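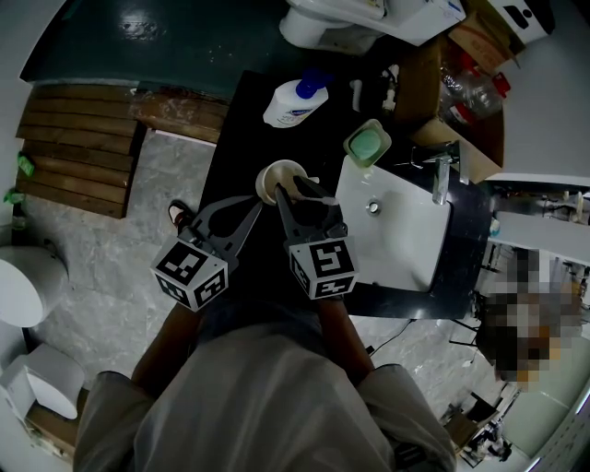 Members of the Flarkent shared workshop have finished a second pair of hand-held grippers and moved their recording sessions out of the shop and into ordinary household rooms, the group said in its November update.

The grippers are the input side of a home-built manipulation project called Verstead. An operator holds one tool in each hand and does small chores with them: picking up a cup, shifting a bottle, setting a bar of soap back in its dish. The position of each tool and the opening of its fingers are logged, and the logs are later used to train a policy for a two-arm robot the group is assembling on a bench in Flarkent.

Each tool is a dark plastic body with two curved fingers. A white cube printed with black square patterns is fixed to it. Tracking software reads the patterns and works out where the tool is and which way it is pointing. Using a cube in place of a flat tag means that at least one face normally stays readable while the wrist turns, though the group notes that a forearm or a tall object can still block the view.

The first pair, built in the spring, had straight fingers and a trigger. Both were dropped. The trigger linkage developed play after a few weeks of use, and the straight fingers slid off round objects. The curved fingers can hold a thin rim, such as the lip of a cup, with one finger inside and one outside.

Printing and assembly of one tool takes 2 evenings. Parts for the pair came to 80 dollars, excluding the camera and the computer. The largest single item was a set of small bearings ordered through Rendport, a local parts supplier that also cut the cube blanks. Members printed the marker sheets themselves on matte paper after a glossy batch produced glare under ceiling lights.

Video is recorded at 60 frames per second from a camera worn on the operator's head. The camera looks down at the hands and the work surface, so the recording covers the same area the operator is watching. Calibration is done once at the start of each session by holding both cubes still over a printed grid. If the two readings disagree by more than a few millimeters, the session is not started.

Bathrooms were put on the list early. A vanity top gives the software a dark or shiny surface, a basin with a raised edge, a curved faucet and a set of small objects within arm's reach. Chrome fittings reflect the marker patterns, and in early tests the tracker sometimes locked onto a reflection. The current version rejects any marker whose apparent size does not match the expected distance from the camera.

The rooms are recorded as they are found. The group's first data set was made on a cleared bench with a plain backdrop, and a policy trained on it did poorly once ordinary clutter was put back. Faces, screens and anything the householder asks to have hidden are blurred before files are stored.

So far the new pair has produced 69 usable recordings. A recording is thrown out if either cube is lost for more than a second, if a finger pad comes loose, or if the operator touches an object with a bare hand. Loose pads remain the most common fault. They are held on with double-sided tape, and a version with a molded groove is being printed now.

The robot itself is further behind. One arm moves under its own control and has been fitted with fingers of the same shape as the hand-held set. The second arm is waiting on a replacement gearbox. Until both are running, the group is checking the recordings by replaying them in simulation, where cup moves reproduce well and soap moves do not. Soap is modeled as a rigid block with fixed friction, and members expect that to remain a weak point.

A separate group in Frimpong has built one tool from the same drawings and reported that the cube mount cracked at the screw holes. The Flarkent drawings have been changed to add thicker walls there — existing mounts can be reinforced with a washer on each side.

Kitchen counters are next on the schedule, followed by laundry shelves. The updated print files, the parts list and the calibration grid are available from the workshop's download page. The recordings will be posted after the blurring has been checked by a second person.

The workshop's electronics bench is open from 6 p.m. on build nights, and visitors can try the older pair of grippers there.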